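Notebook, June, bench 2
Packing trials, cleaner bottles into divided cartons

Picked up from where Renato Sepúlveda left off. His last note says the Pidik cartons were too tight in the corner cells and that he wanted to try them again with the dividers refolded. Refolded them first thing. The dividers go in long pieces first, slots up, then the short pieces down over them. If a short piece goes in first the whole thing leans and the end cells come out narrow. I think that explains most of what he wrote down as "tight."

Put fresh paper on the table before starting. The old sheet had torn near the front. Taped at the sides only. Tape across the front edge catches on sleeves and lifts after an hour or so. Roll is getting thin, have asked for another.

Bottles are the Sýkora ones with the white cap. The Firnano bottles are on the shelf and are not part of this, please don't mix them in. They are a little wider at the shoulder and will make the cells look worse than they are.

Procedure today, same for every run:

Carton open at the left of the table, opening facing the middle.
Bottle standing on the paper, cap on, label to the front.
Pick up below the cap, move across, lower into a cell, let go.
Lift out again, back to the start position.
Next cell.

First set was 30 placements, going along the rows. 26 went straight down with no help. The other four stuck on the top edge of a divider and needed a small turn before they dropped. All four were in the row against the back wall, where the divider bows out a bit. Pressed it flat with a ruler and wrote a B on the carton so we know which one it is. 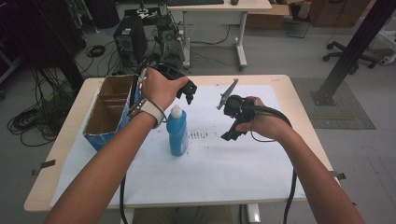
Second set, same carton after flattening. Stopped at 19 when one of the short pieces came out of its slot and rode up with the bottle. The slot is worn, the card has gone soft where the two pieces cross. Could be glued, but then we are testing glue. Set it aside and opened a new carton from the Hutenik delivery. Those dividers are stiffer and the cells looked square without any fuss.

Some things to sort out:

Marks on the paper. There are dark streaks to the right of where the bottle goes. I tried a damp cloth and it only spread them, so leave it alone. If we want a clean sheet for the next round it's quicker to replace it.

Start position. I have been putting the bottle down by eye and it drifts toward the front as the set goes on. A pencil cross would fix it. Renato used a cross on his sheet, I should have copied it over before throwing the old one out.

Height. Going in over the side of the carton is fine for the near cells. For the far ones the bottle has to come up higher than feels natural, and if I get lazy it bumps the edge and the carton slides. A strip of the rubber shelf liner under the carton might hold it. Didn't try it yet.

Labels. One label has started to peel at a corner from going in and out. Changed to another bottle for the new carton. Keep the peeled one for dry runs.

Plan is still 1000 placements in total before we say anything to Hutenik about the cell size. At the present rate a carton is good for up to 30 before the slots soften, so we need a lot more dividers than the one bundle under the bench. Renato, can you check what the minimum order is for dividers alone? Last time they only wanted to sell them with the cartons.

Stopped at 4:30. Bottles are capped and back in the tray. Carton B is on top of the cabinet with its loose divider inside, don't flatten it for recycling, I want to measure the slots first.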